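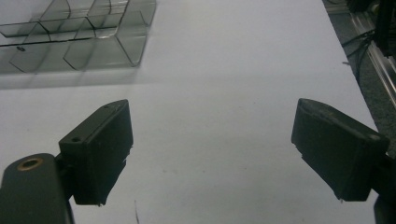

Warnstead Workshop, Cell 2 upkeep meeting
Minutes, October 20, 2026

Present: day shift, evening shift, purchasing (left after item 3, taking the good pen).

1. Minutes of the last meeting
Approved with one correction. The gripper was "re-padded" in May, and not "repaired" as written. Day shift wished this to be on record. It is on record.

2. Finger pads
The pads on the hand-held gripper are the May pair. The bottom edge of the left one has gone slightly ragged. Evening shift thinks it has a month left in it. Day shift pointed out that evening shift said so last month. The log shows 403 hours on this pair against the 400 we agreed to, so the argument was settled by arithmetic, to general disappointment.
Agreed: swap both pads together. The proposal to swap only the left one and "see how it goes" was heard and not seconded.
Agreed: wipe the top edges at each shift change. Dust up there ends up on the parts sooner or later.

3. Spares
Kwok can ship pads in packs of 10. Alomel is cheaper but sells only in packs of 16, and last time the screw holes needed persuading with a drill. Purchasing prefers Alomel. Everyone who has held the drill prefers Kwok. Kwok it is.
Purchasing asked what became of the last box of spares. Discussion was brief.

4. Alignment after the swap
Rallix procedure to be followed as printed: close the fingers with no part between them, check that the faces meet flat, then tighten. The handwritten version taped inside the cabinet door leaves out the middle step and is to come down. Its author may collect it.

5. Table
The white top is marked with specks and smudges and gets a proper clean before the new pads go on. The weekly wipe has been initialed faithfully by both shifts. The meeting looked at the table, looked at the initials, and moved on. Hairs and fibers count as dirt.
The clear divided tray stays on the table and is to be lifted and cleaned under, a thing apparently open to interpretation until now.

6. Cables
The black cables by the aluminum rail hang in loops close to the table edge. Day shift wants them clipped to the rail. Evening shift wants enough slack left to work. Both to be present when the clips go on, so that neither has to undo it later.

7. Any other business
The torque driver is still missing. Anyone who finds it in their own drawer may return it without comment.

Actions
Order pads from Kwok: purchasing
Swap and align: day shift
Clean table, under tray included: evening shift
Cable clips: both
Pen: purchasing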